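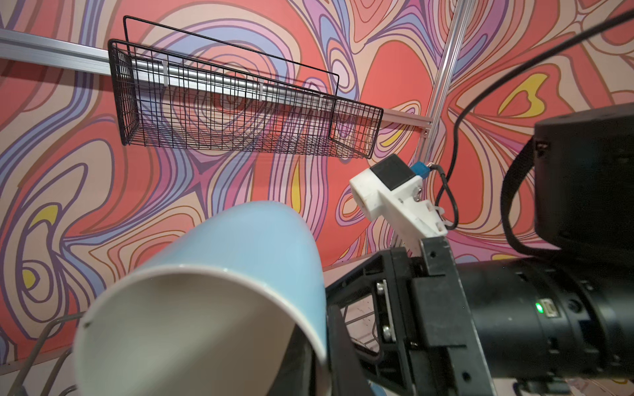
Wrist cable keeps pulling my small sensor mount crooked, any ideas?

Hi all, I've been lurking on Illar for ages and finally have something to ask. I'm building a little two-arm setup in my garage that's supposed to load cups into a dishwasher rack. Both arms sit on one rail along the front of the table, and I've got walls on three sides with wire baskets hung off aluminum extrusion. It's a hobby thing, I've got 708 hours of evenings in it according to the log I keep (my family thinks the log is the sad part).

The trouble is the cable going to the bits on top of the gripper. When the arm reaches up toward the basket on the back wall, the cable goes tight and drags the printed mount over a hair. Do that 22 times and the mount is leaning enough that the arm misses the rim of the next cup. I've reprinted the mount twice, thicker each time, and all I got was a heavier mount that still leans! I've also tried a longer cable, but then the loop hangs down and catches on the rack. Do I need some kind of slip ring, or am I overthinking this?

Posted by clorex_garage
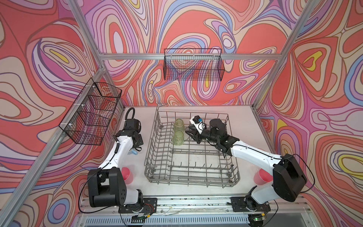

Oh, and before anyone asks, yes, the rack is a plain metal one and it doesn't move, I checked that first. The paper cups are worse than the hard ones too - they squash a bit if I close the fingers harder, so I can't just grip my way out of it. The tabletop is level as far as I can tell.

Fakhoury_Bench wrote:

You don't need a slip ring! I went through the same misery in March. The mount is fine, it's your strain relief (or I'm guessing the lack of it). Anchor the cable to the solid part of the gripper a couple of inches before it gets to the mount, so any pull lands on the bracket and the last bit of cable just sits there slack. One zip tie, snug but not crushing.

Then do the loop. Move the arm by hand, power off, to the farthest spot it ever goes and leave a little extra from there. If that's too much slack when the arm is folded in, use a coiled cable or run a bit of elastic from a point up high so it takes up the droop. Mine has done 3000 cycles since then and I've only touched it once, to swap a tie that got brittle.

Also check the screws on the mount. Printed plastic creeps under a screw head, so put a washer under each one and don't crank it down.

junddale_makes wrote:

buy a better cable. the cheap ones are stiff as a coat hanger. look for silicone jacket

Posted by slowsolder:

Agree with the zip tie answer, with one more thing to try. Look at the order of your moves. I had an arm that turned its wrist the same way every time, and after a while the cable had wound itself up like an old phone cord. I added a move back to a home position every few cups, with the wrist turned the other way to get there, and the leaning went away with the mount I already had. It costs me 800 milliseconds each time, and I can live with that. I wouldn't print a fourth mount until you've tried it.

Contact us | Copyright Illar Community Help | Back to top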